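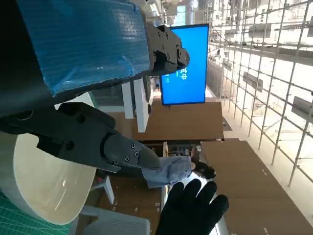 Wakine Arm Sleeve and Fingertip Set for Shared Handling Stations

The Wakine sleeve and fingertip set is supplied by Dernholm for robot arms that handle cloth and other soft goods within reach of a person. It consists of a fitted arm sleeve, a pair of replaceable fingertips with mounting screws, and a printed rule sheet for the station. The set is intended for laboratories, training rooms and small production areas where hands and grippers work on the same piece of fabric.

Scope of use

The set does not make an arm safe to work beside. The purchaser remains responsible for a risk assessment of the complete station, including the arm, the gripper, the work surface and the articles handled. The assessment must be carried out again whenever the fingertips, the program or the layout of the table is changed.

Station rules supplied with the set

The operator and the gripper approach the cloth from opposite sides. The operator's hand does not pass between the fingertips at any time, including when the arm is paused.

Gloves must fit closely at the fingers and wrist. Loose cuffs, cords and jewelry are not permitted at the table. Knit gloves are acceptable for light fabric work and are to be replaced when threads pull free.

Plastic film or wrap left on an arm segment must be secured along its full edge and kept clear of every joint. Film that has lifted is removed before the arm is powered.

Articles not needed for the current task are kept outside the marked reach of the arm. Cardboard may be used as a temporary work surface, provided that it is fixed and that no seam lies under the gripping point.

The station screen faces the operator. A second person is present during the first run of any new program.

Inspection and replacement

Fingertip screws are checked at the start of each shift and again after any contact with a hard surface. Fingertips are replaced after 2000 cycles, or sooner if an edge can be felt with a bare finger - the arm must be locked out for this check. The sleeve is inspected every 200 hours of operation.

Ordering

Sleeve, standard length: order code 73
Fingertip pair with screws: order code 73-F
Rule sheet, laminated: included with each sleeve

Orders from Barrera and Jirnutlow are processed through the regional office. Delivery is normally within 3 weeks. Requests for non-standard sleeve lengths should be addressed to Raymonde Charbonneau, Product Support. Questions on the station rules should be addressed to Aušra Mägi, Standards and Training. The rule sheet was last revised in July, and earlier printings should be withdrawn from use.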